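6. Lost tracking and grip faults during a session

This section covers the faults that operators report most often when recording with the Jara handheld grippers. It applies to the left and right units used as a pair. For first-time assembly and charging, see Section 3. For battery swelling, burnt smells or a damaged cable, stop reading and go to Section 9.

6.1 How the fault shows itself

Each gripper carries a marker cube, and the headset works out the position of the gripper from the printed patterns on it. When the headset cannot read a cube for long enough, the Sturora software does one of the following:

The status line changes from TRACKED to HELD. The last good position is repeated until the cube is read again.

The status line changes from HELD to LOST. Recording goes on, but the position data for that hand is blank.

The gripper appears to jump when the recording is played back. The status line may show TRACKED the whole time. This is the fault described in 6.4.

HELD for a moment is normal during a fast turn of the wrist. LOST is always a fault and the take must be marked.

CAUTION: Do not try to get tracking back by waving or shaking the gripper while it is holding an object. Put the object down first. In February an operator at the Plavard site shook a gripper to clear a LOST message and a ceramic bowl came out of the fingers. It broke on the floor close to a second person's feet.

6.2 Stopping safely

1. Stop moving both hands. Do not open the fingers.

2. Lower the object onto the nearest flat surface. If it came out of an appliance or a cupboard, set it back where it was, provided you can do so without twisting your arms.

3. Open the fingers slowly and draw the gripper straight back.

4. Say "stop" out loud so the second person knows the take is over.

5. Press and hold the pause button until the recording light goes off.

6. Mark the take as FAULT in Sturora. Do not delete it. Support will ask for it.

Note: If only one side is LOST, stop both. A take with one good hand cannot be repaired afterward.

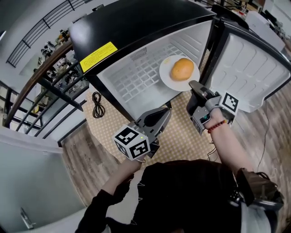

6.3 Restoring tracking

1. Hold both grippers in front of your chest with the cubes facing the headset.

2. Check the status line for each side. If both return to TRACKED and stay there, go to step 6.

3. If one side stays LOST, wipe that cube with the dry cloth from the kit. Do not use alcohol or glass cleaner. Either one will dull the print.

4. Look for a lifted corner or a scratch across the pattern. Replace the cube if you find one. Tape over a lifted corner is not a repair, as the tape reflects light and makes the fault worse.

5. Turn off any lamp that shines directly on the cube, then check the status line again.

6. Run the short calibration from the Tools menu. The software asks for 5 slow wrist turns on each side.

7. Record a test take with nothing in the fingers and play it back before you carry on.

If calibration fails 3 times in a row, take the pair out of use and tag it.

6.4 Position jumps with no warning

A jump that does not change the status line is usually a loose cube. The software reads the pattern correctly, but the cube has moved on its mount, so the fingers are not where the data says they are. Operators tend to notice it as a steady offset between the fingers and the edge of a plate or a handle.

1. Power down the gripper.

2. Hold the body in one hand and try to turn the cube with two fingers of the other. It should not move at all.

3. If it moves, tighten the 2 mounting screws by equal amounts with the supplied driver. Stop when they are snug. The inserts strip easily.

4. Repeat the calibration in 6.3.

Grippers with a serial number below 113 were shipped with the older mount. These work loose sooner and should be checked before every session. Replacement mounts are free and can be ordered through Ciris.

6.5 Work near open appliances

Tracking faults are more common when reaching into refrigerators, ovens and cabinets, where a side wall or a door can come between the headset and a cube.

Open the door fully before the take begins.

Keep your elbows out and your wrists turned so that a patterned face stays in view.

Route power cables away from where you stand. Tape down any cable you have to step across.

Do not push a stuck plate or container with the fingertips. If it does not slide with light force, stop and move it by hand between takes.

WARNING: Do not lean on an open door for balance. A small appliance can tip forward.

6.6 Reporting

Send the marked take and the gripper serial number to your site lead. At Plavard the contact is Renata Maldonado, or Aminu Nnaji for the evening shift. State which hand was affected, what was in the fingers, and which step in 6.3 cleared the fault, if any did. Dropped objects are reported the same way, including those that did not break.

Section last revised Jun 25, 2025. Step 3 of 6.4 replaces the earlier instruction to use thread adhesive.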